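Flurninix Knob and Drawer Demonstrations

Home | Data | Tasks | Tools | Contact

Print this page | E-mail this page

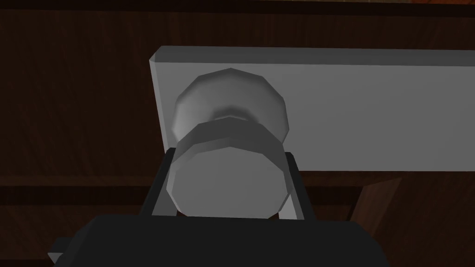

# Flurninix

Flurninix is a collection of demonstrations for learning from people. A person moves a simulated arm by remote control, and we record everything the arm sees and does until the task is finished or the person gives up. All of the work is made in simulation. There is no data from a real arm in this release, and we do not plan to mix the two in one package.

The collection was made by the Kenutus group for our own study of grasping on small handles. After some requests from outside we cleaned it and wrote this card. I am the main person who keeps it (Wiroj Kongkaew), so if some sentence is not clear, please write to me and I will repair it.

## What is inside

The release has 3,391 demonstrations. They are divided in 3 task families:

- `knob_pull`: take a knob with two fingers and pull it along its axis
- `knob_turn`: take a knob with two fingers and rotate it to a target angle
- `bar_slide`: take a long handle and move it to the side

The knob families are bigger than the bar family. This was not planned. The operators liked the knob tasks better and we let them choose, which was my mistake, and I would do it differently now. If you train on all families together, please use the sampling weights in `weights.json`, or your policy will be good in knobs and weak in everything else.

Each demonstration is one folder. The folder contains:

- `wrist/` with the pictures from the camera on the wrist
- `front/` with the pictures from the fixed camera
- `state.csv` with joint angles, finger opening and the pose of the hand
- `command.csv` with what the operator asked for, before our smoothing
- `meta.json` with the task name, the operator number, the random seed and the result

The two CSV files have the same number of rows. If you find a folder where they do not, it is a bug and I want to know about it.

## How the demonstrations were made

The operator sits at a desk with a hand controller and a normal monitor. The controller has six directions of motion and one trigger. The trigger closes the fingers in proportion to how far it is pressed. We call the control program Ivia. It is included in the folder `tools/ivia`, but it is old code and I can not promise that it runs on your machine.

Before the first recorded session each operator had practice time of 40 minutes. We kept the practice runs in a separate archive called `practice`, because some people want to study how a person learns the controller. Please do not train on them without thinking. There are many collisions inside.

The operators could see both cameras at the same time. Most of them told us they looked at the front view for the approach and then at the wrist view for the last part, when the fingers go on the two sides of the knob. You will notice this in the motion: the hand comes fast, it stops for a moment, and then it moves slowly. We did not remove the stop. An earlier version of the data had it cut away, and the policies trained on that version were pushing the knob with the finger tips very often.

## About the grasp

For round knobs we asked the operators for one kind of grasp only. The two fingers must be on opposite sides of the front part of the knob, and the finger plates should touch the rim. It is not allowed to hook one finger behind the knob and pull, even if this opens the drawer. Some operators found this trick on the first day (it works very well in the simulator), and we marked these runs with `"style": "hook"` in the meta file. They are left out from the default split.

The knob models are made with few polygons. So the rim is not really a circle, it is a row of small flat faces. This has an effect on contact. When a finger plate rests on a flat face the grasp is stable, and when it rests on the edge between two faces the hand can shake a little. You can see the shaking in `state.csv` as small quick changes in finger opening. It is from the simulator and has nothing to do with the operator's hand. We tried finer models, but the simulation became too slow for live control, so we stayed with the simple ones.

The hand is almost black in all rooms and on all seeds. We change the light and the furniture textures, but we never change the color of the hand. If your method depends on color changes, you must add them yourself.

## When a run is a success

The rule is simple on paper. For `knob_pull` the drawer must pass the target line and stay behind it for one second while the fingers are still closed. For `knob_turn` the angle must be inside the limit when the operator presses the finish button. For `bar_slide` it is the same as for pulling, but sideways.

The field `result` has three possible values: `success`, `fail` and `unclear`. The last one is used when the program said success and the person who checked the video did not agree. One case that comes again and again is when the palm of the hand pushes something under the knob and the drawer moves a little because of it. I decided to leave these runs in the release, because a clean label on them would be a lie, and somebody may have use for them.

A single wrist picture is not enough to decide the result. In many of them the fingers are beside the knob and it looks like a good grasp, but you do not know from this if the force is enough. Please always use the state file together with the pictures.

## Splits

- `train`: all seeds except the ones in the next two groups
- `val`: new object positions, same furniture
- `test`: new furniture and new object positions

There are 72 different furniture layouts. No layout in `test` appears in `train`. Operators do appear in both, so you can not use these splits to measure how well a method handles a new person. For this there is a second list, `splits_by_operator.json`, which Nilsuwan lab asked for and which they also helped to check.

## Known problems

- The fixed camera is sometimes blocked by the arm. We did not move the camera for each layout, and in the narrow ones it sees mostly the elbow.
- The wrist camera is very near to the hand, so the hand itself covers a large part of the lower picture. If you crop from the bottom to save memory, be careful. You will cut the fingers.
- Dark wood textures together with weak light make it hard to separate the hand from the background. Our own segmentation fails on these the most.
- In `command.csv` the trigger value has a small dead zone at the start. Values under it are written as zero, even if the operator was already pressing.
- Time stamps are simulator time. Do not compare them between folders.
- Some `meta.json` files from the first week have the operator number as text instead of as a number. The loader takes care of it, but your own code may not.

## How to load

Unpack the archives in one directory and keep the names as they are. Then:

 python tools/load.py --root data --family knob_pull --split train

The loader gives one demonstration at a time. With the option `--pairs` it gives the picture and the command that belongs to it, already aligned. Alignment is done on the command time and not on the picture time. I mention it because two students lost many days with this in the first version.

If you want to replay a demonstration in the simulator, use `tools/replay.py` with the seed from the meta file. Replays of the bar family are close to the original. Replays of knob turning can go a different way after the first contact, because of the flat faces described before, so do not expect the same end angle every time.

## Operators and privacy

The operators agreed in writing that their motions can be shared. They have numbers only, and the list which connects numbers with names is not in the release. No voice and no video of any operator was recorded. An operator can ask us to remove his or her runs, and then we will publish a new version without them. Please always check that you have the newest one.

## Use and terms

You may use the data for research and for teaching. If you change it and share it again, write clearly what you changed and keep this card with it. Please do not use the success rate of our operators as a "human level" for comparison in a paper. They worked through a controller and a flat monitor, and this is much harder than using a hand.

## Changes planned

The next version should come in June. I want to add more bar runs, write the contact forces in their own file, and correct the dead zone in the trigger. New furniture is not planned.

Questions and bug reports go to the issue page. Please write the folder name and the seed, otherwise I can not find the run.

Print this page | E-mail this page

Last updated: Thursday, January 14, 2021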